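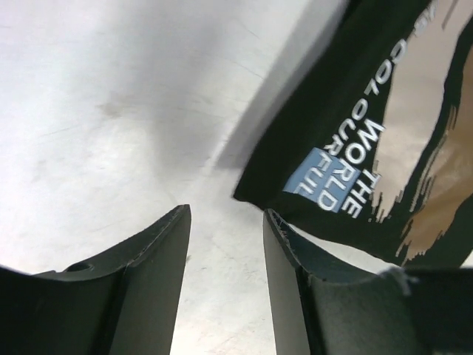
Home | Stories | Poems | Letters | Submit | Archive

The Black Clothes

In the week after the funeral I washed everything which was black. I had not known that we owned so much of it. My father wore it for work, for church, for painting the fence, and when a shirt became grey he dyed it again in the laundry tub and said it was good for another 2000 days.

I did the folding at his old cutting table. He had brought it home from Manurung when the workroom there closed in April, and it took the whole back room, so that one had to walk around it sideways. The top was pale and full of thin scratches. As a child I believed that these scratches were a map. I would follow one with my finger from the window side to the door side and give it the name of a river.

My sister telephoned from Flostwood while I was working. She asked what I was doing and I said, folding.

'Still?' she said.

'There is a lot of it.'

'Give it to the church, and don't fold it. They fold it again anyway.'

I told her yes, perhaps. Then I put the telephone on the windowsill with her voice still in it, and took the next shirt.

My father taught both of us to fold in his way. First you lay the shirt face down and you pull the hem, gently, until the cloth stops arguing. Then the left side comes in, then the right, then the sleeves go back over themselves, and the bottom goes up to the collar. At Judeck, where he had his first job, he had to fold 29 in a quarter of an hour, and the foreman walked behind the row with a watch. He was 16 years old. He told us this with pride and not with anger, and it was many years before I understood that one could also be angry about it.

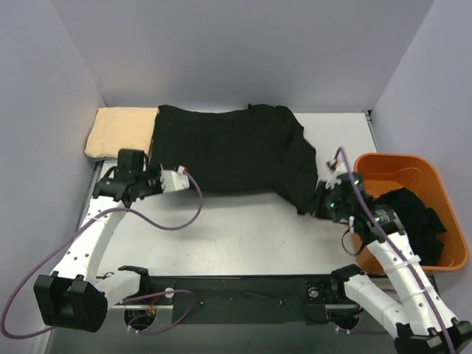 A black T-shirt is the hardest to fold well, because you cannot see the creases and must feel for them. I spread it, I smoothed it, and one side slid down and bunched up again under my hand. In the orange basket there was more black waiting, all in a heap. I thought that if I finished the basket I would have to decide something, so I went slowly.

'Are you there?' said my sister from the windowsill.

'I'm here.'

'Do you remember the Edis coat?'

Of course I remembered. He had made it for our mother from an end of cloth which Edis sold cheaply, and the colour was wrong, a brown with green inside it, and she wore it for seven winters and told every neighbour who had made it. After that neither of us spoke for some time. I could hear a bus going past her house.

'Keep one,' she said at last. 'One for me also. Not washed, if there is any not washed.'

I looked at the basket. I had washed everything, I had told you this already, I had been so careful – even the old one with the paint on the cuff. I did not know how to say it to her. So I said that I would look, and I took a shirt out of the heap and held it against my face, and it smelled of soap.

'Did you find one?' she asked.

'Yes,' I said. 'I found one.'

I laid it face down on the table and pulled the hem.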